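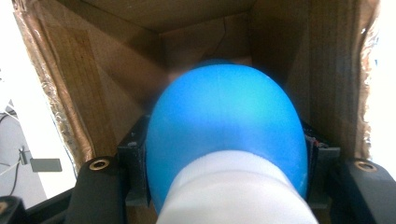

手持夹爪视角：纸箱内，蓝色椭圆件，两侧为夹爪支架。

2024年1月21日

上午重排采购表，下午对账，晚上把两边合到一起。表里还有两行空着，一行是线缆的交期，一行是Selvanayagam那边的最小起订量。先记下今天定了的和没定的，免得下周开会再从头讲一遍。

总额没有变化，3,630元，这是Petbridge项目在四月之前能动用的全部夹爪类开支，包括易损件、运费和外协加工。机械臂本体、控制柜和工位改造走另一个科目，不在这张表里。上个月有人把安全围栏的地脚螺栓也填进了夹爪科目，今天已经退回去。金额很小，但科目混了之后，后面算单件夹取成本时会多出一笔说不清的东西。

先写指头。

黑色指体的报价来自Dekero，276元一套，一套是左右各一件，带铜嵌件。我原先的表里写的是十套，今天改成五套，合计1,380元。十套的依据是去年的损耗，当时嵌件是后压的，拆装几次就跟着螺钉一起转，整件报废。现在这一版嵌件的压入深度加了，孔口也留了导角，到今天为止没有因为嵌件松脱换过指体。按十套买，大半会放在柜子里，等到下一版结构出来就成了旧件。五套够手持工具用两套，机械臂用两套，余一套备件。

Asanka Wickramasinghe不同意五套。他的理由是手持工具的使用强度比机械臂高，人拿着工具会磕桌沿，会掉，机械臂不会。这一点我承认。但磕碰损坏的多数是指尖外侧的尖角，用砂纸修掉毛刺还能继续用，对夹持面没有影响。我们把报废标准重新写了一遍：指尖外缘缺口不影响安装面和夹持面的，继续使用；安装面出现可见裂纹的，停用；嵌件能用手拧动的，停用。他看过以后同意按五套报，但要求在表里加一行备注，写明若四月前报废达到三套，就追加采购，不再走一遍立项。备注已加。

指体的材料没有换。Dekero销售在电话里推荐了另一种加纤维的牌号，刚度高，单价也高，他没有给出准确报价，说要看数量。我没有让他报。目前的变形主要发生在支架与指体的连接处，指体本身的刚度没有成为问题。换材料解决的是另一处的事。如果以后夹重物，再讨论。

运费300元，一次。Dekero的运费按票收，和件数无关，所以五套必须一次发完。分两票就是两份运费，等于多花一套多的钱。下单时要在备注栏写清楚“不得分批”，去年那次就是没有写，对方先发了有库存的部分，过了两周又发剩下的，两票都收了费。后来去要，对方说系统里没有约定，也就算了。

指体加运费，1,680元。余1,950元。

再写线缆。

相机线从Visska买，200元一根，报三根，合计600元。三根都是成品线，两端已压好接头，长度按手持工具的走线量过。Nilmini Selvanayagam提过自己压线，材料费能省一半以上。我算过工时，压一根线、测一遍、贴标签，再加上返工，省下来的钱不够抵。还有一点，自压线出过间歇性断流，表现和相机固件的问题一模一样，上次为了区分这两件事用掉了两个下午。断流的线后来剪开看，屏蔽层在接头尾部只搭上了几丝。成品线也会坏，但坏法比较干脆。

线的弯曲半径要和Visska再确认一次。产品页上给的是固定敷设的数值，手持工具上的线一直在动，应当看动态弯曲的数值，页面上没有。已发邮件，未回复。如果动态值比现在的走线要求大，线缆出口的护套就得改，改护套又会牵涉到外壳，外壳不在这次预算里。最坏的情况是把走线从侧面改到后面，用扎带固定，难看一点，不花钱。

线缆之后余1,350元。这一部分全部留给外协。

外协是支架。支架夹在指体与物件之间，深灰色，直接受力，形状决定了能夹什么。今天把支架的方案理了一遍，共有三种做法在讨论，分别记一下。

第一种是维持现有形状，只改接触面的贴层。优点是图纸不动，缺点是大的软物件仍然只靠两侧中段接触，上下没有限制，物件会在夹持面之间转。蓝色的椭圆件就属于这一类。它表面光，接触处又是曲面，指头收得少会滑，收得多会挤出去。贴层能改善摩擦，改变不了曲面接触的几何关系。

第二种是把支架接触面做成浅弧，弧面朝内。对椭圆件和球形件有利，对盒装件不利。盒装件碰到弧面时只有上下两条边接触，受力集中，薄纸盒会压出印子。Petbridge的清单里盒装件不少，零食和滤芯都是盒装，这一种如果单独用，等于要配快换。快换的机构和成本都还没有评估。

第三种是支架本体不变，外侧开孔，接触面换成可拆的软垫，平垫和弧垫共用一组孔位。结构上比第二种麻烦，但备件可以单独买垫，不用买整只支架。我倾向第三种。Asanka也倾向第三种，他的条件是换垫不能用工具，要能徒手完成。徒手完成就要用卡扣，卡扣的寿命要测。我没有答应，只答应先出两种固定方式的图，一种螺钉，一种卡扣，交给外协报价后再定。

外协单位是Selvanayagam。Nilmini家里的加工间，为避免关联问题，她不参与这一项的比价和验收，报价直接发给我和Asanka。这一条已经写在采购说明的第一段。需要另找一家做对比，候选还没定，先把图发给附近那家做工装的试一试，如果他们不接小批量，就在说明里如实写“询价未获响应”，把邮件附上。

Selvanayagam的初步答复是可以做，最小起订量待定，交期待定，开孔支架需要重新装夹一次，会有一笔装夹费。装夹费我要求单列。上次合在单价里，后来追加两件时单价没变，等于又付了一遍装夹。

外协预算1,350元能否覆盖第三种方案，现在不知道。如果报价超出，处理次序如下，先减软垫的备件数量，再把卡扣版降为只做一对样件，最后才考虑动线缆的三根。指体的五套不动，那是最低量。减了线缆之后最多再腾出一根的钱，再往下就影响备份了。

然后是纸箱的事。

现在的取放练习用的是普通瓦楞纸箱，开口朝着操作者，箱口两侧贴了银色的箔状材料。有人在采购会上提过要换成塑料周转箱，列了型号，说是耐用、尺寸一致。耐用和尺寸一致都对。问题是Petbridge现场来货就是纸箱，箱壁会鼓，会塌，内壁颜色偏黄，光照进去之后亮暗差别大。相机在箱里看到的和在周转箱里看到的不是一回事。我们现在采的数据要给后面的夹取策略用，箱子换掉，数据就得另算。所以周转箱这一项从表里删了，纸箱继续从收发室拿，不产生费用。

纸箱的更换标准也要写，目前没有。初步想法是箱底塌陷影响物件摆放的就换，箱壁起皱、有擦痕的照用。每换一次在记录表里登一行，写明日期和箱型。箱型用现有的编号，不另起一套。箱口那两条箔边，今天和Asanka讨论过要不要撕掉。它反光，侧面来光的时候在画面里会出现很亮的点，曝光跟着往下压，箱内就更暗。撕掉的话和前面已采的记录不一致。决定保留到这一批采完，下一批统一不贴，在批次说明里写清楚。这样两批可以对照着看，顺便知道反光到底有多大影响，不用为这个单独安排一次试验。

光源没有列入采购。白色背景和台面在正面来光时过曝，这一点大家都看得见，Nilmini建议加一盏可调的灯，把环境光压下去。我的意见是先试相机自带的曝光设置，把测光区域缩到画面中间，试完再说买灯。测光区域的参数在Visska的配置里能改，改完要重启采集程序。安排在线缆到货之前做，不占用新线的测试时间。如果改完仍然不行，灯可以从公共器材柜借，柜里有两盏，不用买。

下面是使用强度的估算。这一段写得长一些，审核的人上次问得最多的就是这里。

手持工具的使用以“班”为单位，一班是一个人连续操作到换人为止。中间的停顿不扣。Nilmini提出应当按夹取次数算，理由是损耗来自开合，停着不动不磨损。从机理上讲她对。但夹取次数需要在工具端计数，目前的工具没有开合计数，只能从录下来的数据里倒推，倒推要跑一遍程序，跑完还要人工核对误判。为了一张五套指体的采购表去做这件事，投入不相称。班次在排班表上现成就有，粗，但可核对。等下一版工具带了编码器，再改成按次数。

编码器也有人问过能不能放进这次采购。不能，原因有二。其一是型号没有选定，两个候选的安装孔距不同，现在买哪一个都可能压在手里。其二是固件那边没有人排期，装上去也读不出来。已经记在下一轮需求里，排在开合行程标定之后。

贴层损耗单独说一下。支架内侧的贴层用的是库存，一卷，够这一阶段。库存表上登记的是整卷，实际已经用过一截，我今天拿出来看了，剩余量足够，但登记没有改。已经补登。贴层换得比指体勤，去年的做法是看见起边就换，换的人凭感觉。现在改为每个班次开始前检查一次，起边超过安装螺钉头的宽度就换。标准粗糙，可是不用带尺子。

贴层换完之后要不要重新标定行程，有分歧。Asanka认为要，新贴层比旧的厚。我认为手持工具不用，人会自己调整，机械臂那边要，而且一定要在换完之后、上电夹第一件之前做。最后写成两条，分别对应两种设备。标定用的量块是借的，计量室的，月底要还。买一套自己的量块又是一笔，先不列，还完再借。

有一件事需要改流程。现在的领用是口头的，谁缺件谁去柜子里拿，拿完在白板上写一笔。白板擦过几次，有两件指体对不上。指体上没有序列号，单靠外观分不出哪一件是哪一批。这次Dekero的五套到货以后，入库时在安装面背侧刻号，一套两件同号，后缀左右。刻号用电刻笔，器材柜里有。刻的位置避开嵌件周围，免得起裂。领用改成登记簿，簿子挂在柜门内侧，登记套号、日期、用在哪台设备上，归还或者报废时再登一次。Nilmini负责建簿，我负责每月底对一次数。

对不上的那两件按盘亏处理，写进这次采购说明的附注。我起初想写“正常损耗”，Asanka说没有实物就不能写损耗，他说得对，改了。

关于预算能不能往后挪。财务的答复是四月前没有用完的部分收回，不结转。所以外协如果拖到四月以后交货，那一部分要么提前付款，要么放弃。提前付款需要对方开票，开票要有合同，合同要有最终图纸。倒着推，支架图最迟要在下个月上旬冻结。冻结之前还要做一轮试装，用打印件代替加工件。打印件自己出，料有库存，不计费，但打印机排期要和结构组协调，他们这段时间占用得多。今天先去登记了两个夜间时段，够打一对支架和两种垫座。

打印件的收缩要留意。上一次孔位偏小，螺钉硬拧进去，试装结论是“配合偏紧”，传到外协那边，对方把加工件的孔也放大了，结果松了。这次试装报告里孔的配合一栏直接写“不评价”，孔径以图纸标注为准。试装只看三件事，垫子拆装顺不顺，支架会不会碰到相机视野，箱口侧壁能不能让开。最后一件对纸箱尤其重要，箱口不宽，大物件占住中间以后，两侧留给支架的空隙很小。支架顶端现在带方形小缺口，边缘容易刮到箱壁。新图里把外侧的边倒圆，缺口保留。倒圆增加一点加工量，问过Selvanayagam，对方说可以和开孔在同一次装夹里完成，不另收。

相机视野这一项，我在旧图上试着量了一下，软垫如果做厚，会把指头内侧往中间顶，视野下方被挡的面积变大。手持工具拍到的画面里，两侧指头本来就占了下面两个角，再挡下去，物件底部的信息就没有了。软物件的底部恰好是判断夹得深不深的地方。所以软垫厚度有上限，上限先按现有支架的总厚度控制，支架减薄多少，软垫就用多少，外廓不变。支架减薄后的刚度要Asanka算一下，他答应两天内给。

画面和力的关系顺带提一句。有人希望在支架里嵌压力片，读出夹持力，和画面对齐。这是合理的要求，也是后面早晚要做的。压力片本身不贵，贵的是采集板和走线，走线还得从指体里过，现在的指体没有线槽。没有线槽就得改模型，改模型就牵涉Dekero的报价，276元这个价是按现有模型给的，对方明确说过改动后重新报。因此压力片放到下一版指体里一起做。这次五套买少一些，也有给下一版让位置的考虑。

比价记录整理如下，供自己查。

指体，Dekero，276元一套，五套，1,380元。报价有效期到本季度末。含嵌件，不含螺钉。螺钉用库存。
运费，Dekero，300元，一票，不得分批。
相机线，Visska，200元一根，三根，600元。包邮。动态弯曲半径待答复。
支架及软垫外协，Selvanayagam，预留1,350元。起订量、交期、装夹费待答复。
合计3,630元。

表头的审批人一栏上次填错，写了部门名称，被退。这次填姓名。附件顺序按模板来，报价单在前，说明在后，图纸最后。图纸要带版本号，截图不算图纸，这也是被退过的原因之一。

还有两个问题今天没有谈拢。

一个是手持工具和机械臂要不要用完全相同的支架。从数据角度看应当相同，人用什么形状去夹，机器就用什么形状去夹，否则画面里接触的位置对不上。从结构角度看，机械臂那边要承受更大的侧向力，支架根部应当加厚，加厚后手持工具偏重，拿久了手腕累。Asanka主张外形相同、内部不同，机械臂用加工件，手持工具用打印件。重量能降，外廓一致。但打印件和加工件的柔度不同，夹软物件时张开的量也会不同，画面里看得出来多少，没有人量过。我提议用同一个软物件各夹一组，从相机画面里量两侧支架的间距，差别小就按他的方案走。物件就用蓝色那个椭圆件，颜色和纸箱、黑指都分得开，边界好取。它的侧面有一点曲率，取间距时固定取支架上沿，不取接触点。

另一个是软物件旁边的布类怎么算。清单里把布面的东西单独归了一类，实际摆放时常和别的物件挤在一起，夹的时候会一起受力。采购上没有影响，但影响试验记录的写法。Nilmini希望按主要物件归类，旁边的写在备注。我希望两项都登。登两项的代价是汇总时会重复计数，要加一个主次标记。标记列的名称没有定下来，她说“主件”，我说“目标件”，下次再议，先空着。

明日要做的：给Visska补一封邮件，把走线图附上，单问弯曲半径没有上下文，对方不好答；给Selvanayagam发两种固定方式的草图，标明“询价用，不得加工”；找工装那家问小批量；把测光区域缩小后录一段，箱子和物件的位置都不动；催一下结构组，确认夜间时段没有被顶掉。

采购表存为新版本，旧版没有删，放在同一目录的存档夹里。十套改五套的理由已写在修改记录，连同追加采购的那条备注一起。软垫的料号还缺，等图出来再填。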